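I quit buying lunch in July. At work in Vurnham a sandwich costs 12 dollars, and I was getting one nearly every day.

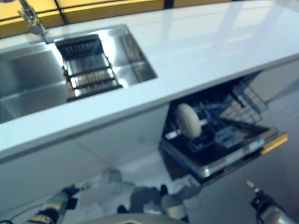 White counter, steel sink.

Now I cook beans at night – a big pot, enough for two days.
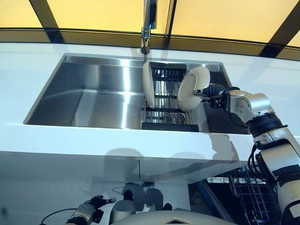 Beans need a long soak and a good rinse. I change the water twice. A tall pull-down faucet helps when the pot is deep.

Zeeshan says canned taste the same. I don't agree.

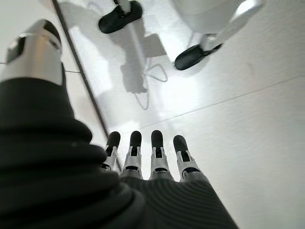 He also skips the bay leaf.

Next I'm trying lentils with cumin – no soaking.
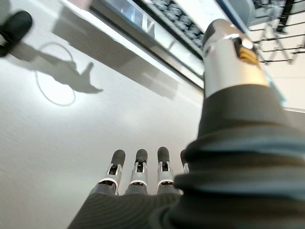

Jarrah wants the recipe when I've got the salt right.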